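Open day at Edlow, Grurnow site

We went on 12 January 2022. I had signed up in August and then forgotten until the reminder came. Parking is on the Stoyanova side of the building, and you walk back along the fence to reception, where they hand out badges. Groups were up to 16 people. Ours was smaller because of the weather.

The first stop after the coats was the tableware room, with its taped-off worktable, the cups and the dish rack. 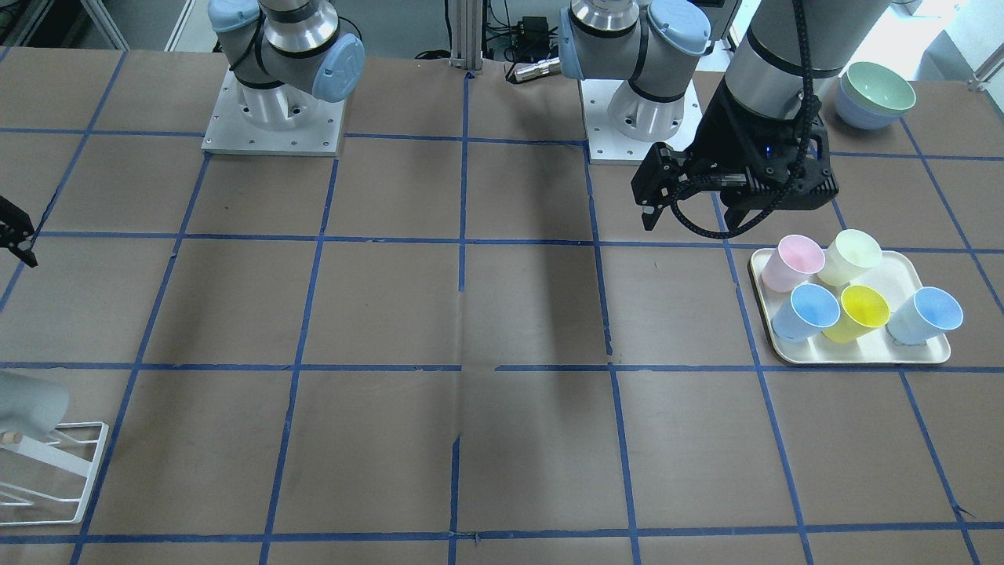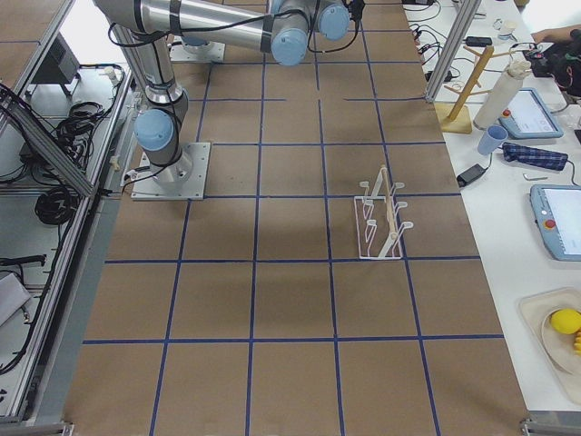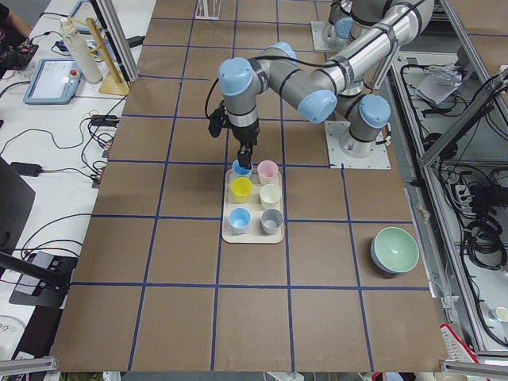
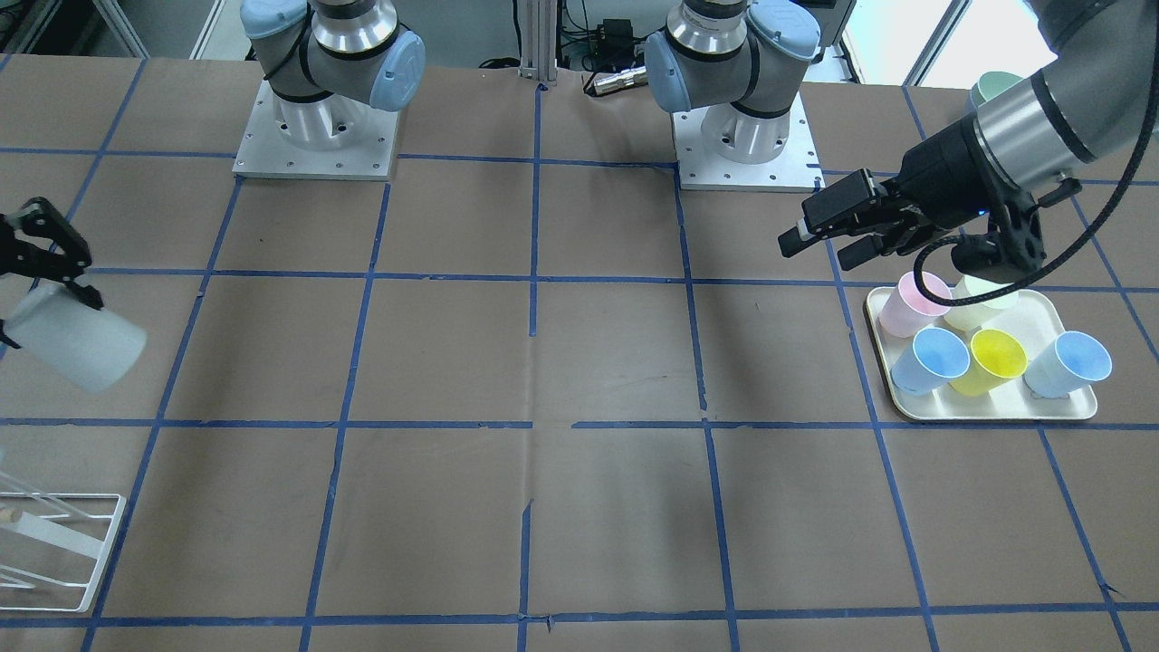

We had longer in there than anywhere else on the tour. I asked about the tape and was told the squares are used for saying where a thing should go, so a cup can be put back in the same spot the next day. The cups are plain plastic in light colors, the kind you would buy for a picnic. Somebody in our group wanted to know if they were for sale. They are not, but the shop has a similar set in its catalog.

After that came the storeroom, which holds 1,000 pieces of kitchenware on open shelves. Bowls are at the bottom, plates in the middle, and anything with a handle goes on hooks. The labels are handwritten and some are hard to read. I would have liked more time there, but the next group was already at the door.

Lunch was soup and bread in the canteen. It was fine. The line moved slowly and there were not enough chairs, so we ate standing by the window.

In the afternoon there was a talk on Tuvari, their new line of stacking dishes. It ran over by a good bit and the slides were mostly text. The samples handed around at the end were better than the talk. The smaller bowl stacks well and is easy to pick up with one hand.

The tour takes 3 hours with lunch. Wear flat shoes, as the stairs to the storeroom are steep. Coats and bags stay in the lockers by reception, and you need a coin for those.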